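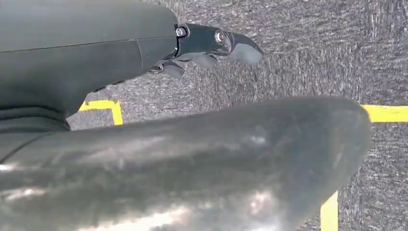
¿Vale la pena pagar el riego programado de Grunivico para un huerto de 20 bancales? Con la tarifa de Aguiar, yo no lo pagaría.

El 26/06/2024 escribieron desde Plarnbridge:
> Con el plan nuevo ahorramos hasta 303 litros por semana.
> Lo recomiendo a toda la lista.

¿Ahorro respecto a qué? En abril llovió y no regó casi ninguno - así ahorra cualquiera. Quisiera ver las lecturas del contador de 17 semanas seguidas, con y sin programa. Yo sigo con la manguera y el acolchado de paja.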